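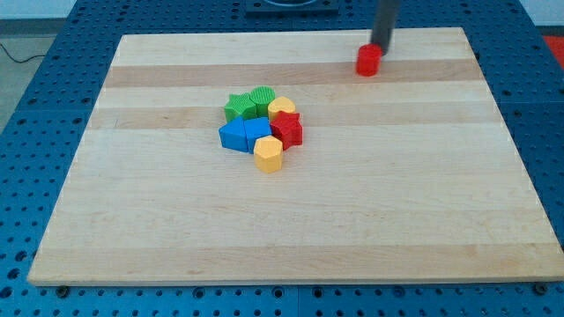
Local Remembrance Forum > Memorials and Plaques > Wording of the plaque at the former transit camp, Tanui

Brynhildur Hauksdóttir
Moderator
The Tanui Memorial Association invites comments on the wording of the plaque to be placed at the gate of the former transit camp. Two versions have been prepared. The first gives the names of all those known to have been deported from the site. The second gives a short general text and refers visitors to the printed memorial book, held in the reading room. Members are asked to state which version they prefer and to give their grounds. Comments will be passed to the association before its June meeting.

archive_desk
I wish to record my support for the first version. The people held at Tanui were entered on lists by number. A plaque which again leaves out their names would be a poor answer to that. The transport lists have been checked against the parish and synagogue registers, and the spellings are sound in nearly every case.

P. Clustance
With respect to the previous contributor, "nearly every case" is the difficulty. Four names remain in doubt. In two of these the surname differs between the transport list and the register, and a bronze plaque cannot readily be corrected. The memorial book can be amended at each printing. I therefore favour the second version.

archive_desk
The doubtful names could be given in both forms. This has been done in the memorial book without complaint.

wonix_lane
My grandmother's brother was held in the camp. The family was consulted when the book was prepared and would expect to be consulted again. I would also ask that the word "victims" be followed by a plain statement of what was done and by whom. The present draft says that they "lost their lives", which I do not consider adequate.

P. Clustance
I agree entirely on that point. "Were murdered" is correct and should be used in either version.

Brynhildur Hauksdóttir
Moderator
I am grateful for these comments. The objection to "lost their lives" has been noted and will be put forward as the view of this forum. Families who wish to be consulted should write to the association at its Protbridge address, giving the name of their relative as they would wish it to appear.

archive_desk
May I ask whether the reading room will be open on the day of the unveiling? Visitors from outside Protbridge will wish to see the book.

Brynhildur Hauksdóttir
Moderator
It will be open from 2 p.m., following the ceremony at the gate.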